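# Unit 4: Wrist Camera Grasping, Bottle Task

Course notes, instructor Xiaoqing Lei. Revised January 12, 2020. 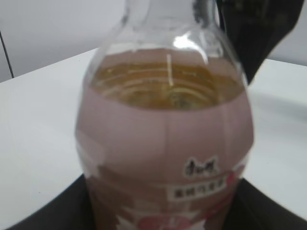
**Why does the policy need a wrist view if the overhead camera already covers the table?**

The overhead view loses the contact region once the arm moves over the object. The wrist view keeps it for the last part of the approach, where most failed grasps in this unit are decided.

## 4.1 Clear plastic

Depth readings on transparent bottles are unreliable. The neck and shoulder return holes or the distance to the table. A label returns usable depth, as does a colored drink in some lighting. Glare on the shoulder moves with the camera and must not be used as a tracking feature.

Teams using the Urnow depth filter should turn off hole filling. It joins the bottle to the background.

## 4.2 Data

Each team records 50 demonstrations. The shared set from August holds 626 and may be used for pretraining only. Train for 2000 steps, check the validation loss, then continue to 3000 if it is still falling. A run takes around 50 minutes on the lab machine.

Log for every trial:

- start pose of the arm
- finger opening at contact
- bottle fill level (full, half, empty)
- result after a two-second lift

A bottle that tips and is then lifted counts as a failure.

## 4.3 Grip force

Start at the lowest setting in the Weltonico driver and raise it one step at a time. Thin walls buckle before they slip. Caps stay on, tightened by hand, for all trials with liquid.

## 4.4 To hand in

1. Training log and configuration file.
2. Trial table, including failures.
3. One page on a single failed grasp, with the wrist frames from the last second before contact.

Reading: Xie notes, sections 2 and 3. Section 5 covers suction and is not required.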